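11th April

Second cup of tea, feet up, and I've still got thermal paste under one thumbnail, so this might come out in a muddle.

I spent most of the day on the rules. I know, I know. When I took the job at Mutach I pictured myself watching arms glide about and pressing big friendly buttons, and instead I've become the person who writes "must" and "should" in a shared document and then argues over which is which. But I do rather like it! There's something satisfying in taking a thing we all sort of do and getting it down in words that somebody on their first morning could follow.

The set we're on now is for the PC strip-down cell, and Emilian wants it done before the Kesholm people visit in July. The old version was 90 pages long (ninety!) and I'd bet my lunch that no more than three of us had read it to the end. Half of it was copied from the conveyor line and talked about belts we haven't got. I've been chopping since last week and today I got the whole middle part into shape, the bit about what has to be true before anyone starts a run.

So, the first rule, which caused all the fuss. Emilian had "the operator shall ensure the area is safe." Lovely sentence, means nothing. Safe how? Lenuța read it out in her newsreader voice and asked him to show her what he'd do with his hands and eyes when he obeyed it, and he had to get up and mime it, and by the end of the mime we had four proper rules. Walk round the table. Look for tools left on the slats. Check where each arm's cable runs and that it can't snag on anything through the whole move. Say "clear" out loud, and wait for the other person to say it back. I typed as he went and he was quite pleased with himself afterwards, as if he'd planned it.

Then the speed thing. While anybody is teaching positions with the gate open, the arms stay in reduced speed mode, and the person inside holds the enabling switch. Not the person at the desk, not "whoever's nearest". We all agreed on that in a second. Where we got stuck was whether a second person should have to be there too. Ene's rules (Lenuța worked there before she came to us) said always, no exceptions. Emilian thought that was too much for a five minute touch-up. I was on his side until she asked who'd be hitting the stop if the one inside had both hands busy, and I couldn't come up with a good answer, so now I'm on hers. It's a "must". He took it well and went off to make toast.

After lunch we did the part about the machines we take to bits, which I'd been looking forward to because it's the bit I know. I used to mend computers in my uncle's shop, so I have opinions. Mains lead off and out of the room, for a start. I don't mean unplugged and coiled beside the tower, I mean gone, because one day somebody will plug it in to "just check something". Then hold the power button in for a few seconds. Then the side panel comes off by hand and goes in the rack, never leaned against the table leg. The power supply never gets opened, by arm or by person, full stop, and I made that line a paragraph all of its own so it can't be skimmed.

And batteries! The little coin cell on the board comes out before the board goes in the scrap tray. The old rules didn't mention it once in all those pages, though there was an entire section about the colour of the tray labels.

We had a long wander into which way round a tower should lie. I wanted a single rule, open side up, and Lenuța wanted a drawing for every size of case. We've met in the middle – open side up always, and a drawing only where the case needs clamping somewhere odd. I'm to do the drawings, which serves me right.

There was a numbers bit as well, and I'll put it down here or I'll forget. The log for this cell has 1,265 entries in it, and 145 of those just say "stopped" with nothing after. Stopped by what? By whom? An arm pausing itself and a person thumping the red button are very different days at work. So the new rule is that every stop gets a reason, picked from a short list, plus a free line if you want to grumble. Emilian asked if we could have the Dravudance software fill it in by itself. It can for some of them, I think, but I'd still like a human to put their initials by it. We left that one open.

Around four I went down to try the draft against the real thing, because I don't trust any rule I've only read sitting down. I took a printout and a pen and went line by line at the table, muttering. Two rules were in the wrong order straight away. I'd put "check the gripper fingers" after "load the fixture", which would have you leaning in over the plate to look at fingers you could have looked at perfectly well before. Swapped. I also crossed out "ensure good lighting", because what was I thinking, that's just the same empty sort of sentence I'd been teasing Emilian about all morning. 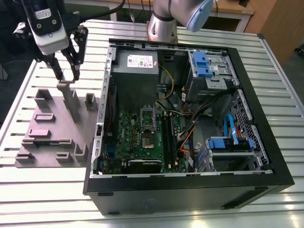
The Dell on its side with its lid off, gripper over the fixture plate on the left and the other arm behind.

One more came out of standing there. Loose wires. A tower like that has a whole bundle of orange, red, black and yellow running down through it, and a blue cable looping over the drive cage, and any of it could catch on a finger going in or coming out. The draft said "cables should be tidy." Tidy! My mum would say my bedroom was never tidy and she'd be right, but I never got my arm stuck in it. So it now says that any cable crossing the path of a move must be unplugged or tied back before that move is run, and that whoever ties it back does the first pass at slow speed and watches it all the way through. I read it aloud to Lenuța down the phone and she said "good, now shorten it", so that's tomorrow.

Same with the processor socket. With the chip out and the metal frame up, there's a nice delicate patch of board that I wouldn't want anything poked into, so boards we mean to resell need that frame closed and a cover on before an arm goes anywhere near. Boards for scrap, don't care. But then you need to know which is which before you start, so there has to be a tag, and the tag has to be a rule too. This is how you end up with 90 pages, I suppose. I can feel it happening to me.

The tags cost next to nothing, anyway. There's a box of nearly 400 in the stores from when we did the printers.

Emilian's asked me to read the whole lot out to the late shift and take down whatever they laugh at. I'm a bit nervous about it, they're a tough crowd, but they're also the ones who'll be doing it at ten at night when they want to go home. I'll bring biscuits. Must remember to print it in bigger type as well, and to get the good scissors back off Lenuța.

Bath now, and see if I can shift this paste.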